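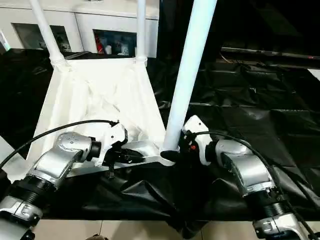
My semester project was supposed to be about speed, and it ended up being about a cable. I was teaching our two-arm setup (we named it Clullix, long story) to handle a white frame with poles and fabric, the kind of thing that flexes whenever you look at it funny. Each gripper gets its power and signal through a black cable that runs outside the arm, and the left one makes a big wide loop before it plugs in at the top. I thought that loop was plenty of slack. It wasn't!
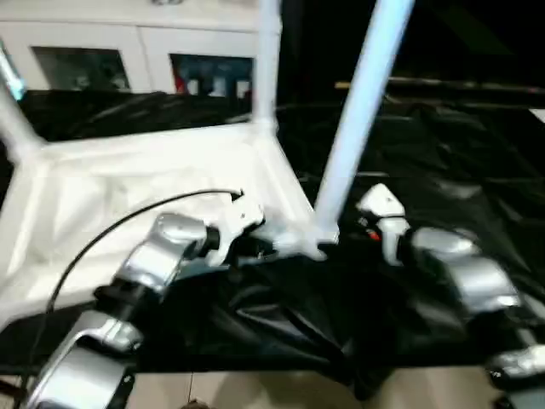

Ait Brahim
Student project report, August 20, 2020

The fault showed up on run 7. The left gripper lost signal for a moment, and my code read the silence as "force is zero," so the arm kept pushing. I hit the stop button and nothing broke, but my heart was going pretty fast.

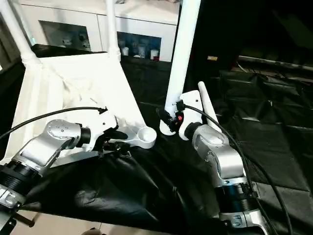

I went back through the log — all 3,000 lines of it — and found 6 shorter dropouts I'd missed completely. Every one came with the left wrist turned close to its limit, right where the cable gets tugged.

So I made two changes. The connector now has a clip for strain relief, and the controller stops both arms if a force reading is more than 100 milliseconds old.

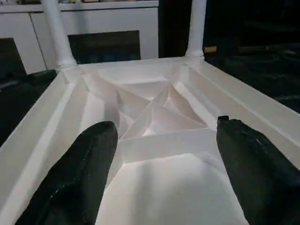

I pulled the plug on purpose to test the second fix, and both arms froze like they should. The clip I trust less, and I want to do a longer run in September before anyone else uses the setup.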